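Daranee Sangkhawat : « Un nœud, ça s'apprend avec les doigts, pas avec les yeux »

Entretien. Propos recueillis en décembre, entre deux cours, dans le couloir du deuxième étage. Notes remises au propre le soir même, soyez indulgents.

Elle arrive avec dix minutes de retard, un gobelet de thé et une boîte à chaussures. Dans la boîte : des bouts de fil, des chutes de mousse, deux porte-aiguilles dépareillés. Daranee Sangkhawat enseigne la suture depuis assez longtemps pour ne plus vouloir dire depuis quand. « Mettez longtemps, ça suffira. »

Premier souvenir de nœud ? Les filets. Son grand-père réparait des filets de pêche sur le pas de la porte, à Srithong, et les enfants devaient tenir le fil tendu. « Si on lâchait, il ne criait pas. Il défaisait tout et on recommençait. C'était pire. » Elle en a gardé une habitude — défaire. Ses étudiants détestent. Elle coupe leurs points dès qu'ils sont finis, même les beaux, surtout les beaux.

L'atelier du soir, baptisé Drullum par une promotion dont plus personne ne se rappelle la blague, ouvre à 18 heures. Pas de note, pas d'appel. On vient, on prend un fil, on fait des points. La règle de la maison : 200 nœuds de la main droite, 200 de la gauche, avant de toucher à quoi que ce soit d'autre. Pourquoi 200 ? « Parce qu'à cent ils croient savoir. » Elle rit. Puis, plus sérieuse : la main gauche surtout. Presque tous la négligent, et le jour où l'angle est mauvais ils se contorsionnent.

On parle du fil. Elle peut en parler une heure, on a dû la freiner. Le monofilament qui garde la mémoire de sa boîte, qui vrille, qui veut toujours revenir en ressort. Le tressé, docile, mais qui accroche et scie un peu le tissu quand on tire trop vite. « Les étudiants choisissent le tressé, bien sûr. Moi je les fais commencer par l'autre. » Et la tension ? Silence. Elle cherche. « Rapprocher, pas étrangler. Un point trop serré, les bords blanchissent, et après il ne faut pas s'étonner si ça cicatrise mal. »

Elle a tenu un carnet pendant sa formation, 732 lignes, une par suture, avec à chaque fois le défaut principal. Trop près du bord. Boucle molle. Aiguille reprise par la pointe (« la honte »). Elle l'a relu l'été dernier : les mêmes trois défauts reviennent du début à la fin. Seule leur taille change.

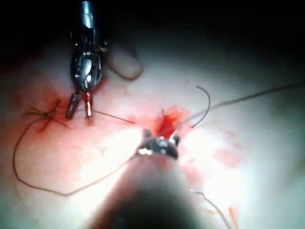
Lertchai Thammasiri trouve qu'elle exagère avec la répétition, et que passé un certain seuil on fatigue la main sans rien lui apprendre ; il préférerait des séances courtes, tous les jours, quinze minutes au réveil. Elle hausse les épaules. Il n'a pas tort, dit-elle. Mais qui le fait, au réveil ? « Moi, à vingt ans, au réveil, je dormais. »

Question matériel, elle est plutôt pingre. Les peaux synthétiques du commerce, elle en achète peu. De la mousse, de la peau de banane pour la délicatesse, du pied de porc quand le boucher est de bonne humeur. Avec un billet de 600 bahts on tient un bon bout de temps, assure-t-elle. Le fil, lui, vient des lots périmés, jamais pour autre chose que l'entrainement évidemment.

Ce qu'elle regarde en premier chez un débutant ? Les épaules. Pas les mains. « Les épaules montent, je sais que le nœud sera mauvais. » Ensuite la respiration, beaucoup la bloquent sans s'en rendre compte. Elle leur demande de raconter leur déjeuner en cousant. Ça marche une fois sur deux, les autres se mettent à coudre de travers mais au moins ils respirent.

Et les gauchers ? Là elle s'anime. On leur a longtemps dit de faire comme tout le monde. Elle a appris à tout montrer en miroir, assise en face d'eux, et il lui a fallu un hiver entier. « J'étais redevenue nulle. Très bon pour moi. »

Il est presque l'heure, deux étudiants attendent déjà devant la porte. Un dernier conseil ? Couper ses fils plus long qu'on ne pense. Et ranger ses aiguilles — elle en a retrouvé une dans son pull, un matin, dans le bus. Elle referme la boîte, oublie son thé sur le rebord de la fenêtre, revient le chercher. Il est froid. Elle le boit quand même.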